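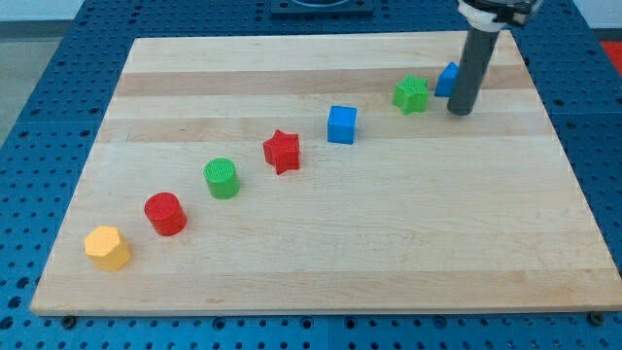 ## 3. Choosing the board

The original plan was to lay the blocks out straight on the blue table. The perforations put an end to that: Minttu Nieminen pointed out that every hole looked like somewhere a block ought to go, and our first testers agreed with her.

So we borrowed a maple cutting board. The pale and honey-coloured strips give the eye something to line up against, which is more than our budget of nearly $3000 had managed by November.

Players rebuild a diagonal line from memory. Colour alone won't save them – red turns up as a cylinder and again as a star – and neither will shape, as the green piece beside the red cylinder is a cylinder too.

We named the game Cinden after two meetings on the subject. The rules took one.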